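Jolline Opens Second Tea Room and Shop in Jarkia

The family company Jolline will open its second tea room in December, in the old post office of Jarkia. The new place has 22 seats, a small shop and a counter for orders to take home.
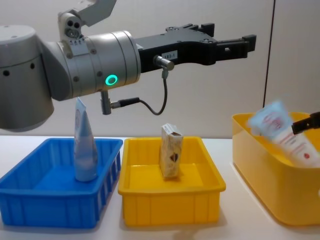
Jolline started with one room in Braretti and a list of three green teas. Today the company sells its teas to 1172 regular customers by mail, and many of them have asked for a place closer to the coast.

"We looked at the building for a long time before we signed," says Tetsuya Fukuda, owner of Jolline. "The windows are high and the street is quiet in the morning – it is the right place to drink tea slowly."

The menu will keep the well-known roasted blend and will add two new teas from the Sasaki garden. Rice cakes and sesame cookies are baked in Braretti and come to Jarkia each morning before 9 a.m.

The tea room will be open until 6 p.m. Guests can reserve a table by phone or in the shop. Groups of more than eight persons are asked to call one week before their visit.

Press guests are welcome at a tasting on the afternoon before the opening. Please send your name and the name of your publication to the Jolline office in Braretti.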